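How to Re-Grip a Longboard Deck for Downhill

Old grip tape loses its bite long before it looks worn out. If your back foot slides when you set up for a toeside, it's time to change it. Plan on an evening for the job, plus a night for the edges to settle before you ride.

What you need

One sheet of coarse grip, wide enough to overhang the deck on both sides
A hair dryer
A razor blade or box cutter with fresh blades
A metal file
A rubber roller, or an old soft wheel on an axle
Rubbing alcohol and a rag
A skate tool and masking tape

I use Grotance coarse on my own boards. Tundeo makes a finer sheet that is easier on shoes, but it's too slick for me once the speed goes up. Either one goes on the same way.

Step 1. Strip the hardware

Take off both trucks and keep the bolts for each one in a separate cup. If you run wedged risers, mark which way they face with a bit of masking tape. I once put a rear wedge back in the wrong way and found out at the top of the Grornell road.

Step 2. Pull the old grip

Warm one end with the hair dryer for a minute, then get a blade under the corner. Pull back low and slow, keeping the heat just ahead of the peel. Don't pull straight up. On a bamboo deck that can lift splinters out of the top ply. Old grip usually comes off in several pieces.

Clean off the leftover glue with alcohol and let the deck dry fully.

Step 3. Plan your layout

One full sheet is the simplest option. Many downhill riders cut the grip into panels instead, with thin gaps between them, so a damaged panel can be swapped without redoing the whole board. Draw the panels on paper first. Keep the gaps away from where the ball of your front foot sits, and don't run a gap through the bolt holes.

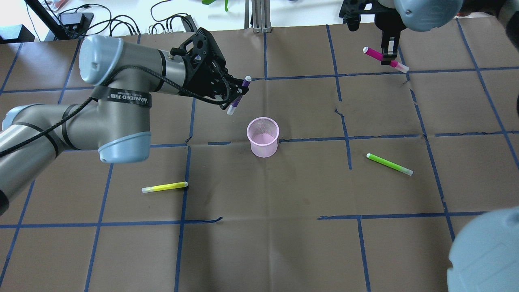 Step 4. Lay the new grip

Peel back two inches of the backing at the nose and stick that end down. Work toward the tail, pulling the backing out from under with one hand and pressing with the other. On a deck with a lot of concave, press the middle first and then work out to the rails. Small bubbles can be pricked with the blade and flattened.

Go over everything with the roller, edges last.

Step 5. File and trim

Run the file along the rail at an angle until you see a clean pale line all the way around. Cut along that line from underneath, with the blade tilted slightly inward. Change blades when it starts to drag. I go through 2 on a full-size deck.

Rub the cut edge with a scrap of grip to seal it down.

Step 6. Put it back together

Push a small screwdriver up through the bolt holes from below, then mount the trucks. Leave the board indoors overnight. Take the first runs somewhere easy and check the edges afterward. If a corner has lifted, warm it and roll it again.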